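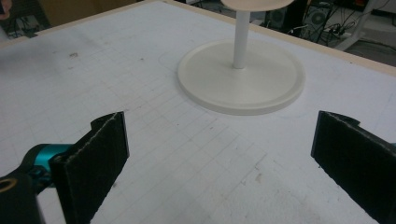 나사 인서트

나사 인서트(영어: threaded insert)는 모재에 뚫은 구멍에 삽입하여 암나사를 제공하는 체결용 부품이다. 플라스틱, 목재, 경합금과 같이 직접 나사산을 내면 쉽게 마모되거나 뭉개지는 재료에 주로 쓰이며, 손상된 암나사를 보수하는 용도로도 사용된다. 재질은 황동, 스테인리스강, 탄소강, 알루미늄이 일반적이다. 인서트 너트, 매립 너트라고도 부르나 업계에 따라 이 명칭들이 가리키는 범위는 일치하지 않는다.

구조

대부분의 인서트는 원통형 몸체로 되어 있다. 안쪽 면에는 볼트나 작은나사가 결합하는 암나사가 있고, 바깥쪽 면에는 모재와의 결합을 유지하기 위한 널링, 홈, 미늘 또는 수나사가 가공되어 있다. 널링의 방향은 성능에 영향을 준다. 축과 나란한 직선 널링은 회전에 대한 저항이 크지만 뽑힘에는 상대적으로 약하다. 사선 널링은 두 하중을 나누어 받으며, 서로 반대 방향의 사선 널링을 위아래로 배치하고 그 사이에 홈을 둔 제품도 있다.

한쪽 끝에 플랜지가 있는 형식은 접촉 면적이 넓고 삽입 깊이를 일정하게 맞추기 쉽다. 구멍의 바닥이 막혀 있는 형식은 성형 중에 수지가 나사산으로 흘러드는 것을 막는다.

종류

열압입식: 가열한 인서트를 열가소성 수지의 구멍에 눌러 넣는 방식이다. 녹은 수지가 널링과 홈을 채운 뒤 굳으면서 고정된다. 설비가 간단하여 소량 생산과 3차원 인쇄 부품의 조립에 널리 쓰인다.

초음파식: 초음파 진동으로 인서트와 수지의 경계면에 마찰열을 일으켜 삽입한다. 작업 시간이 짧으나 소음이 크고, 진동에 약한 부품이 가까이 있는 경우에는 적용이 제한된다.

성형 매립식: 사출 금형의 핀에 인서트를 미리 끼우고 수지를 주입한다. 유지력이 높은 반면 금형에 인서트를 배치하는 공정이 추가된다.

자기 태핑식: 바깥 나사에 절삭 홈이나 구멍이 있어 삽입되면서 스스로 나사산을 낸다. 열경화성 수지와 경합금에 쓰인다.

코일식: 단면이 마름모꼴인 선재를 나선형으로 감은 것으로, 미리 태핑한 구멍에 돌려 넣는다. 엔진 부품의 점화 플러그 구멍을 비롯하여 손상된 나사산의 보수에 많이 사용된다.

목재용: 바깥 나사의 산이 높고 피치가 넓다. 조립식 가구처럼 분해와 재조립이 반복되는 제품에 쓰인다.

성능

인서트의 성능은 주로 인발력과 회전 토크로 평가한다. 인발력은 인서트를 축 방향으로 당겨 모재에서 빠질 때의 하중이며, 회전 토크는 인서트가 모재 안에서 헛돌기 시작하는 토크를 말한다. 두 값은 인서트의 길이와 외경, 모재의 종류, 구멍의 치수에 따라 달라진다. 같은 제품이라도 시험 조건이 다르면 결과를 직접 비교하기 어렵다.

체결되는 상대 부품의 구멍이 인서트의 외경보다 크면 볼트를 조일 때 인서트가 위로 끌려 나올 수 있다. 이를 잭아웃이라 한다. 상대 부품이 인서트의 윗면에 맞닿도록 구멍 지름을 정하면 이를 방지할 수 있다.

설계와 시공

구멍의 지름은 제조사가 제시하는 권장값을 따른다. 구멍이 작으면 밀려난 수지가 윗면으로 넘치거나 보스에 균열이 생기고, 크면 널링이 충분히 채워지지 않는다. 구멍은 인서트보다 깊게 파서 밀려난 재료와 볼트 끝이 들어갈 공간을 남긴다. 보스의 벽 두께가 부족하면 잔류 응력으로 인한 균열이 시간이 지난 뒤에 나타나기도 한다.

열압입 작업에서는 인서트가 기울지 않도록 수직 안내 장치를 사용하는 것이 바람직하다. 삽입 직후에는 수지가 완전히 굳지 않았으므로 볼트를 체결하지 않는다.

재료와 환경

황동은 절삭성과 열전도성이 좋아 플라스틱용 인서트의 대표적인 재료로 쓰인다. 절삭성을 높이기 위해 납을 첨가한 황동이 오랫동안 사용되었으나, 유해 물질 규제가 강화되면서 납 함량을 낮춘 합금으로 대체되는 추세이다. 부식 환경이나 고온에서는 스테인리스강을 선택한다. 경합금 모재에 이종 금속 인서트를 사용할 때에는 갈바닉 부식을 고려하여 표면 처리나 밀봉제를 적용한다.

같이 보기

너트
리벳 너트
널링
탭 (공구)
갈바닉 부식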